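Pendier licensing scheme

The Pendier scheme is a system of local licensing for the supply of medical cannabis in the district of Covititz. It sets the terms on which dispensaries may open, the records they must keep and the tests that each batch must pass before sale. It takes its name from the Pendier, the part of the town where the first licensed dispensary was opened, and is administered by the district licensing office. The scheme covers supply only. Growing and processing are governed by separate rules, although a licence holder must show that all stock comes from an approved grower.

Background

Before the scheme was introduced, patients in Covititz obtained cannabis products through hospital pharmacies, which held a narrow range and often ran short of it. Private clubs operated alongside the pharmacies without clear legal standing. Their opening hours, prices and methods of storage differed widely, and few kept written records of what they had supplied. A survey by the district licensing office found that the same product could be sold under several names, with the strength stated on the packet in some clubs and left off in others.

The first draft of the rules would have limited supply to existing pharmacies. This was dropped after objections from patients living outside the town - many of them without a car - and replaced by a form of licence open to any applicant who could meet the conditions on premises, staff and storage.

Licence classes

The scheme has two classes of licence. A full licence allows the holder to supply dried flower, oils and capsules to registered patients. A limited licence covers oils and capsules only and is intended for small premises that do not have a separate storage room. Both classes run for two years and may be renewed. A holder may move from a limited to a full licence at any time, subject to a fresh inspection of the premises.

Dispensaries may not be set up within 150 metres of a school. The distance is measured in a straight line between the nearest public entrances, and a school that opens after a licence has been granted does not affect that licence until it falls due for renewal.

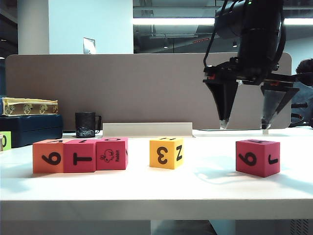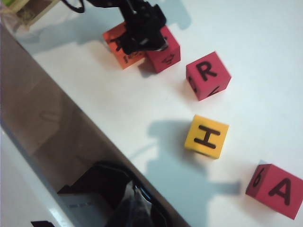
Letter blocks on a white tabletop.

Solero Hubáček
Contributing editor, health law and regulation

Patient registration

A patient must hold a written recommendation from a doctor and must be entered on the district register. Each entry shows the class of product recommended, the highest monthly amount and the date on which the recommendation ends. The medical condition itself is not recorded. At the last published count the register held 1,588 patients.

A carer may collect on behalf of a patient if named on the register. Dispensaries must check the entry at every visit and may not rely on a copy of the recommendation alone. Where the register cannot be reached, supply may be made from a printed list - but only if the list was issued on the same day.

Testing and labelling

Samples are taken from each batch before it is released. Tests cover strength, moisture, mould, heavy metals and traces of pesticide. A batch that fails on moisture may be dried and tested again. Failure on any other point leads to the batch being destroyed, and the grower must bear the cost.

Labels must state the batch number, the amount of THC and CBD, the packing date and the name of the grower. Brand names are allowed if they appear in smaller type than the strength. Packaging must be plain, must close again after opening and must be hard for a young child to open.

Inspection and penalties

Inspectors may enter licensed premises during opening hours without notice. Minor faults, such as a gap in the stock book, lead to a written warning. Supply to an unregistered person leads to suspension, and a second case within the same licence term leads to loss of the licence. Appeals are heard by the district court, and a suspended dispensary must remain closed until the appeal is decided.

Amendments

Revised storage rules came into force on April 16, 2025. They require dried flower to be kept in a locked room with a continuous temperature record, and allow oils to be held behind the counter in a locked cabinet. Holders of limited licences are exempt from the first of these requirements.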